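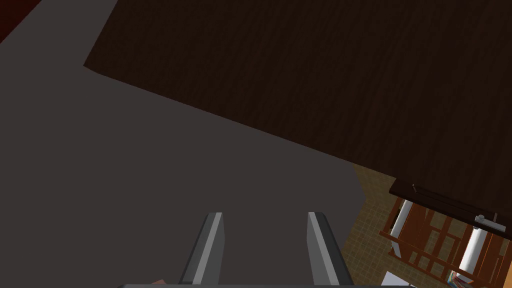 ## Keststead wrist-view kit: now with a simulated household pack

Prerkard has added a household scene pack to Keststead, its subscription simulator for two-armed robots. We ran it for 12 days on the shop's ordinary desktop before writing this up.

The pack renders what each wrist camera would see, with the parallel fingers always in view. Most of our time went into reaching over benches and tabletops with the left hand. Furniture sits at different heights, so a work surface can end partway across the view with tiled floor showing well below it. That makes it useful for checking how a planner behaves near a drop, without the risk of wrecking a gripper.

Textures are a mixed bag. The wood grain and floor tiles are decent, but some of the grey surfaces are very plain, and our depth estimator struggled on them. Lighting is even and fairly dim by default. You can change the colour and strength of it in the settings file, though the menu for doing so is buried.

Cecilia Arthur at Wulatberg ran the same pack on an older laptop and found it usable once shadows were turned off. She had 2 crashes, both while loading a new room.

The licence is $400 a year per seat and includes email support. Replies to our questions were clear, if slow. Prerkard plans to add drawers and doors that open in November. Members who want to try the kit can book time on the shop machine through the front desk.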